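Crónica de la visita a los talleres Midovia

Publicado el 2018-06-22 en Visitas y escapadas

Llevaba años queriendo entrar en Midovia. Quien haya crecido con un acordeón en casa lo entenderá: mi abuelo tenía uno rojo, con el fuelle remendado por tres sitios, y en la tapa interior estaba la etiqueta de la fábrica con su dirección de Pestthorpe. Así que cuando vi que abrían las puertas por la fiesta de verano me apunté el primer día, y menos mal, porque los grupos eran de 24 personas y volaron.

Nos recibió Csenge Kun en el patio, con café y unos bollos de semillas de amapola que merecían una crónica aparte. Lleva media vida en la sección de afinación y habla de las lengüetas como otros hablan de sus nietos. Empezamos por el almacén de madera, que huele a gloria: tablas apiladas con listones en medio para que corra el aire, cada pila con su fecha a tiza. Alguien preguntó si no se podía acelerar el secado en un horno y Csenge se limitó a enseñarnos dos cajas, una de cada método, y a golpearlas con los nudillos. ¡Vaya diferencia!

De ahí pasamos a los fuelles. Yo pensaba que era la parte más sencilla y resulta ser la que más manos necesita. Damir Leka y su padre, Borislav, trabajan uno frente al otro en la misma mesa desde hace años y casi no se hablan, se pasan las piezas sin mirar. Cartón plegado, tela, esquinas de piel rebajada a cuchilla hasta que casi se transparenta, cola y paciencia. Borislav dejó que una niña del grupo abriera y cerrara un fuelle recién terminado, y ella no quería soltarlo (yo tampoco lo habría soltado).

A media mañana hubo un descanso y nos dejaron curiosear a nuestro aire por la planta baja. En la tienda venden cuerdas, correas, partituras y unas camisetas bastante feas que compré igualmente.
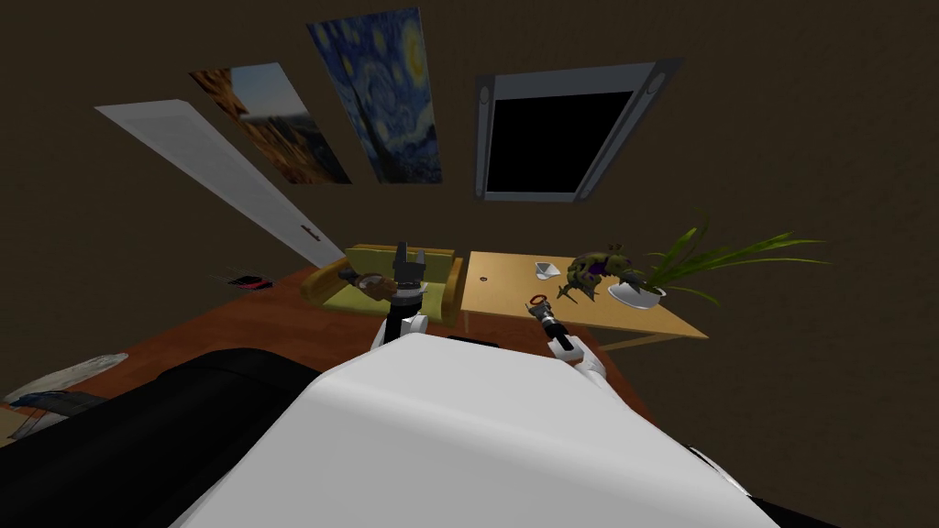
Vista de una simulación por ordenador, con las dos mesas juntas y un pequeño aro naranja junto a la pinza.

La segunda parte fue la mejor. Subimos a la sala de afinación, forrada de corcho, donde hay que entrar en silencio y con los teléfonos apagados. Un acordeón grande puede llevar más de 400 lengüetas, y cada una se lima a mano: si se rebaja la punta, la nota sube; si se rebaja la base, baja. Mirsad Mujić nos hizo escuchar dos lengüetas casi iguales sonando a la vez, con ese temblor que da el sonido de verbena, y luego fue cerrando la distancia entre ellas hasta que el temblor desapareció. Se me puso la piel de gallina. Después lo volvió a abrir un poco, «como le gusta a la gente de aquí», y sonrió.

También vimos el archivo, una habitación estrecha con los libros de encargos desde los tiempos de la casa Kunik, que fue la que fundó el taller antes de cambiar de nombre. Di el número de serie del de mi abuelo y Csenge lo encontró en un momento – color rojo, nácar en las teclas, entregado a un almacén de música llamado Berisha. Le hice una foto a la página y se la mandé a mi madre desde la puerta.

Para terminar, concierto en el patio. Sorin Trajkovski tocó valses y un par de piezas rapidísimas que no supe identificar, y al final sacaron a bailar hasta al señor de la taquilla.

Cosas prácticas: la entrada es gratuita, pero hay que reservar. Se aparca mal, mejor bajarse del autobús en el puente y caminar 200 metros río arriba. La escalera a la sala de afinación es empinada y no hay ascensor. Llevad algo de abrigo para el almacén, incluso en junio, y dinero suelto para los bollos. Me dijeron que en otoño repetirán la visita y yo ya he dejado mi correo.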